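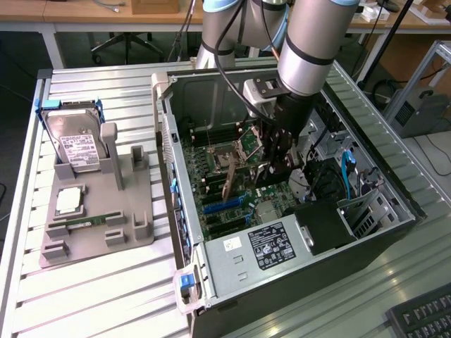 Release 2 of the planner went onto the disassembly cell in October, and most of the change is in how it handles motion inside a case. The old version planned every move against a single collision mesh of the whole tower, padded by a fixed margin. That was safe and it was slow, and in the region of the CPU socket it often found no path at all. With the retention lever raised beside the socket and the power supply taking up a corner of the case, there is not much room left for a wrist and two sets of joint limits. The new planner splits the interior into zones and gives each its own margin: wide near the drive cage, where a contact can bend sheet metal, and tight over the board, where the approach is vertical and slow anyway.

Zone boundaries are set from the case model at load time. If the model is missing, the planner falls back to the old mesh and writes a warning to the job log. Please read the log. Two of the faults reported last month were fallback runs that had been going on for days.

**Cables.** These are still the weak point. A SATA cable is not in the case model and does not stay where it was on the previous run. Perception now labels anything thin and flexible as a soft obstacle, which the planner may pass close to but may not push through. The label comes from the Cledier segmentation package, which we have retrained on our own images: 1,384 in total, of which 1,277 were kept after the labels were checked. The rest had a cable running behind a bracket and coming out the other side as a separate object, and we have not settled how to mark those.

The arm's own cable has caused false obstacles too. It is now masked using the joint state, with a generous outline. The mask hides a strip of the board in some wrist poses, so the camera result is only accepted if the strip does not overlap the target part. Otherwise the wrist turns and perception runs again. Expect one extra pause per part in the worst case.

**Fixture tray.** Tray positions used to be hard-coded in the job file. They now live in a separate tray file, with one entry per pocket or slot: part type, grasp pose, insertion direction and release height. The CPU pocket and the RAM slot have different release rules. A CPU is lowered until the force reading changes and then let go. A RAM module is pressed to a set depth and released only if the force stays under the limit. The drive holder takes the disk upright with its rails on, so drives without rails need their own entry. Do not reuse the railed one with an offset, as the grasp width is wrong.

Old job files still load. The converter is called brornik-tray and sits in the tools folder. It does not convert comments.

**Control.** The force loop is unchanged except for the filter. The previous one smoothed the signal enough to hide first contact with the socket frame. The new filter has a cut-off of 20 Hz, and the contact threshold has been lowered to match. Anyone who had tuned the threshold by hand should delete their override and start again from the default.

**Simulation.** The Plemau simulator reads the same zone and tray files as the cell, so a job can be checked offline without a second copy of the settings. Contact in the memory slots is still poor. The simulated module slides out with almost no resistance, and a job that passes there may stop on the force limit in the cell. Treat a pass as a check on reach and collisions only.

**Known faults.** Replanning after a protective stop starts from the last commanded pose, which may differ from the measured one. Until the fix is in, move the arm clear of the case by hand guiding and restart the job from the last completed step. The De Smet gripper driver also drops its status message if the gripper is opened twice in a row. The job carries on, but the log will show the fingers as closed.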